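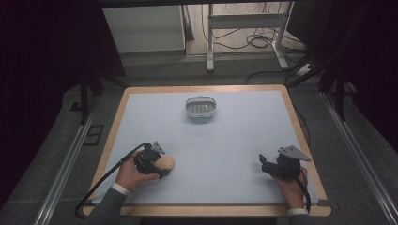

Nascombe Community Services, Office of Facility Rentals

Frequently Asked Questions: Room and Hall Rentals

Last updated 29 Jun 2020

Who may rent a room?
Residents, local businesses and registered nonprofit groups may apply. The person who signs the application must be at least 21 years of age and must remain on site for the full rental period.

Which rooms are available?
The Ocampo Room and Pindo Hall are open for rental throughout the year. Pindo Hall is closed for floor maintenance during the first half of August.

How do I apply?
Applications are submitted through the Zument booking portal or in person at the front desk. A request is not confirmed until the office has issued a written permit.

Is a deposit required?
Yes. A refundable deposit of $300 is due when the permit is issued. Deductions may be made for damage, extra cleaning or use beyond the permitted hours.

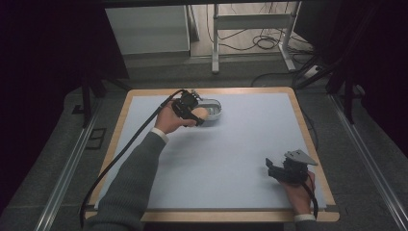
Refunds are sent to the original payer by the same method used for payment. Please allow two billing cycles before contacting the office.

What is the shortest rental period?
The minimum is 4 hours, including setup and cleanup. Renters may not enter the room before the start time shown on the permit.

Are tables and chairs included?
Yes. Renters are responsible for arranging them and for returning them to the storage area. Tape, tacks and nails may not be used on walls or furniture.

May food be served?
Cold food and nonalcoholic drinks are allowed in both rooms. Cooking is not permitted. Alcohol requires a separate permit, Form 2735.

What if I need to cancel?
Cancellations must be made in writing and must state the permit number. The deposit is returned in full if notice is received at least two weeks before the event.

Whom do I contact with other questions?
Call the main desk and ask for extension 3139.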